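Kitchen Walk-Through Checklist, Warwood House (shared kitchen, ground floor)
3 min read
Last updated: Monday, August 25, 2008

Checked by: Oona Partanen
Previous check: May

Floor and corners
[x] Tiles sound, no lifted edges
[x] Corners swept
[ ] Grout by the back door. Two spots crumbling, same two as in May. Lu has the filler!

Comment: What a difference from last time. I got down on my knees with a flashlight and the corners are lovely, even the awful one behind the fridge. Whoever did that, thank you, I mean it.

Trash and recycling
[x] Small bin in its corner, clear of the walkway
[x] Bin stands level
[ ] Sorted correctly. Cup to come out, see below
[x] Large bins outside, lids closing

Comment: I love having the little bicycle bin in the kitchen (it came over from the Plultbridge flat and is still going strong). It's the right size for the corner and people do use it. Please keep it to real trash, though. Plastic cups go in the recycling tub by the door, and plastic bags go in the bag drawer if they're clean.
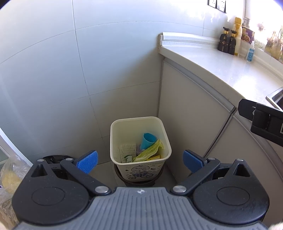
Empty it every evening, even when it's only half full, and wipe the rim while you're at it. Food scraps never go in this one, they go straight outside. We had fruit flies in May and I am not doing that again!

Stove and outlets
[x] Burner knobs turn freely and click off
[x] Fire blanket on its hook
[x] Extinguisher gauge in the green
[ ] Kettle cord. Outer cover is nicked near the plug, so I've taken it out of use. The Flurkwood kettle from upstairs can stand in.
[x] Nothing over 2000 watts on the extension lead

Comment: Very happy with the stove. The hood filter has been washed and it pulls beautifully now.

Sink and cabinets
[x] No drips under the sink
[x] Cleaning products on the high shelf
[ ] Cabinet door, lower left. Hinge needs 4 new screws, 20 mm

To do before the next check: grout, kettle, hinge screws. Initial this sheet when yours is done and leave it on the clip.

Contact: Oona Partanen, Warwood House office | © 2008 Warwood House | Back to top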